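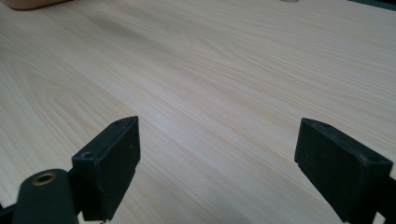 Figure 1. Pale wooden tabletop with visible grain.

Drying Behaviour of Water-Based Finishes on Light Timber
Kevin Tello, Stesden

Last updated: 22 July 2024

1. Background

Water-based finishes are often chosen for pale timber because they yellow less than oil. They also raise the grain, so the first coat has to be sanded back before the next is applied. The data sheets we consulted give recoat times for one set of room conditions only. This project measured how recoat time changed with humidity in an ordinary unheated workshop.

2. Materials

Boards were bought from Sketurwood as planed offcuts and cut into test pieces of equal size. All pieces came from the same delivery. Two finishes were used, a matt varnish (Irkent) and a hard wax emulsion (Trương). Both were stirred by hand and applied undiluted with a foam brush.

3. Method

Each piece was sanded, wiped with a damp cloth and left overnight. It was then weighed, coated and weighed again at fixed intervals until the reading stopped falling. A coat was recorded as ready when light sanding gave a dry powder and did not clog the paper. Three coats were applied to every piece. The first series was run in January and repeated six months later.

4. Results

The varnish could be recoated sooner than the emulsion in both series. Damp air lengthened the wait for both finishes, and the effect was largest on the first coat. Grain raising was worst where end grain met the face of the board. Two pieces cupped during the winter series and were left out of the averages.

5. Limitations

Air movement was not controlled. The balance was also moved between series and had to be recalibrated with a 1,000 g weight, so small differences between the two sets of readings should be treated with caution.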